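Cable Strain Relief for Hand-Held Bench Tools

Most bench tool cables fail within a short distance of the tool body, where the jacket bends each time the hand turns. The procedure below covers low-voltage signal and power cables on tools held in the hand for long periods. It does not cover mains cords.

What you need

Spiral wrap or braided sleeve, hook-and-loop ties, a P-clip sized to the cable jacket, a multimeter with a continuity tone, and a roll of masking tape.

Step 1. Check the cable before changing anything

Disconnect both ends. Set the meter to continuity, clip the leads to one conductor, and flex the cable slowly from the tool end to the plug end. A tone that drops out marks a broken conductor. Flag the spot with tape and replace the cable. Strain relief will not fix a break.

Step 2. Find the working length

Plug the cable back in and hold the tool at the farthest point you normally reach, with the wrist turned as far as it goes in each direction. Mark the cable with tape where it first touches the bench or the edge of the table. The length between the tool and the tape is the working length and must stay free. Everything past the tape can be fixed down.

If you use a tool in each hand, mark both cables in the same session. Cross your hands once while measuring, as the crossed position usually needs the most slack. 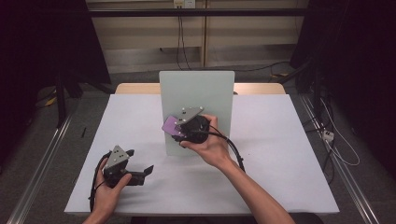
Step 3. Fit the first tie

Place a hook-and-loop tie where the cable leaves the tool body. Leave a small loop between the connector and the tie so that a pull lands on the tie. The loop should not be tighter than the minimum bend radius on the cable data sheet. Do not use nylon zip ties here — they cut into soft jackets.

Step 4. Anchor the far end

Screw the P-clip to the underside of the bench at the tape mark. The cable should slide in the clip under a firm pull but not under its own weight. On the older Horgan benches the lip is too thin for a wood screw, so use a clamp-on clip.

Step 5. Sleeve and retest

Wrap the working length in spiral wrap, starting at the tool. Stop short of the clip. Repeat the continuity test from Step 1 with the cable in place.

Maintenance

Retest every February and after any drop. Log the result with the cable number. Wen-hsiung Yang keeps the blank log sheets; replacement clips are ordered on Friday.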